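3.2 Rounded desks and what collects on them

We began the survey of shared work surfaces at Fomness, and we were glad we did, as its tables turned out to be the richest material in the whole study. Most earlier work on desk clutter looks at rectangular furniture. Corners do a lot of quiet work on a rectangular desk: they catch paper stacks, lamps and anything a person means to deal with later. A rounded top has no such parking spots, and we wanted to know where things go when the corners are taken away.

The short answer is that they drift to the rim. Across the 368 surface records in the Fomness set, small packaging, cards and bottles tended to gather along the back and side edges, while the middle stayed fairly open. We had expected a looser scatter, and it was a real pleasure to see such a clear habit show up in a place with no written rules about desks. The Clostach set, collected on straight-edged benches, shows a similar edge habit but with much heavier piles at the two rear corners (Section 4.1).

The computer mouse deserves a paragraph of its own. We coded it as an anchor object, meaning an item that other items are arranged around and that people put back after tidying. Anchors are fun to follow because they say so much about how a desk is used. A mouse with a pad under it claims a patch of table even when no one is sitting there. A mouse lying on bare wood claims far less, and in our coding it is open to being nudged aside by the next parcel or leaflet. We therefore recorded the two conditions separately - "padded" and "bare" - and Figure 4 gives one record of each from the same place.

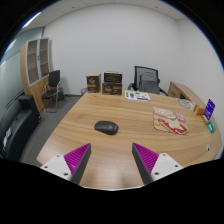
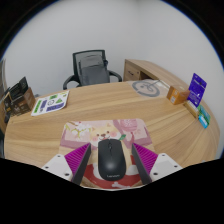

Figure 4. Computer mice on rounded light wooden surfaces, Fomness set. First picture: bare condition, with a paper bag and small items toward the right and cardboard boxes along the back edge. Second picture: padded condition, the mouse resting on a pad printed with a cartoon dog.

The bare record is a lovely case of rim drift. The boxes keep to the back, and the bottle, the upright purple card and the small packages sit off to the right. The printed sheet lies toward the back center, so we coded it as "rear" and left the "rim" label for the boxes. The illustrated paper bag was harder. It is flat, it lies at an angle, and it could be wrapping or something worth keeping. Our coders settled on "undecided item", a label borrowed from the Ersoy scheme that proved useful far beyond this one table.

The padded record raised a different question, which was whether decoration matters. A plain pad and a cheerful one cover the same kind of area, but printed pads may be treated more like personal belongings and so be left in place more often. We cannot test this with the present data. The Plikitz questionnaire has an item on decorated desk goods, and we plan to add it to the next round.

Mouse position was scored against the near edge of the desk, with the full depth of the surface set to 1000 units so that tables of different sizes could be compared. On curved tops we measured from the nearest point of the rim.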